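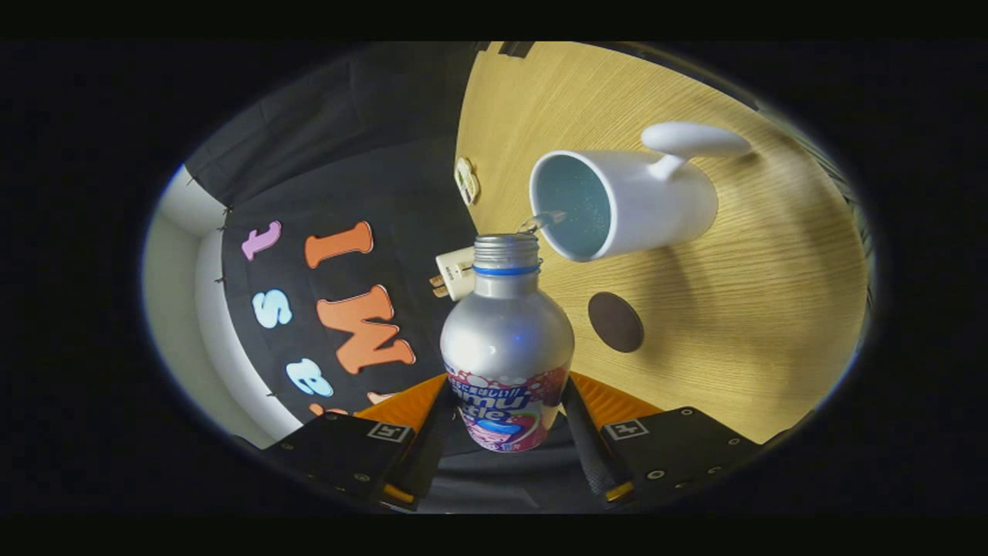 A bottle held in a two-fingered gripper, with liquid going into a white mug.

Workplace news

Pouring and handling work at Prestley: what changes for staff

From January the drinks preparation bench at Prestley will be shared between staff and an automated arm supplied by Tekin. Until then, people on the bench are spending part of each shift with the hand-held gripper, doing the same jobs they have always done but with two black fingers in place of their own. The recordings are used to set up the arm.

The tasks are small ones. Pick up a bottle, pour into a mug, put the bottle back. Bottles and cans vary a good deal in shape, and the finger pads have to press hard enough to stop them turning without denting thin metal. Mugs are simpler, though the handle needs to point away from the bottle.

Each person does a block of 20 minutes with the gripper, then goes back to normal duties for the rest of the hour. Several people said their wrists ached after the first week, so the blocks have been cut from 32 minutes and there is now a padded rest at both benches. If you still have discomfort, tell your shift lead and you will be taken off the rota. You don't need a note.

No posts are being removed at Prestley. The 15 staff who work on the bench will keep their present hours and grade. Some of the repeat pouring will go to the arm, and the time will move to stock checks, cleaning down and customer orders, which have been running behind. Two people per shift will be trained to stop and restart the arm and to clear spills. Training will be in paid time at Skultalthorpe, with transport from the main gate.

The union has asked for a written review after six months, and management has agreed. It will cover workload, breaks and injuries. The Plemlow site will not get an arm until that review has been published.

Questions about the rota should go to the bench office before Monday. Anything on pay or grading should go to personnel on extension 126.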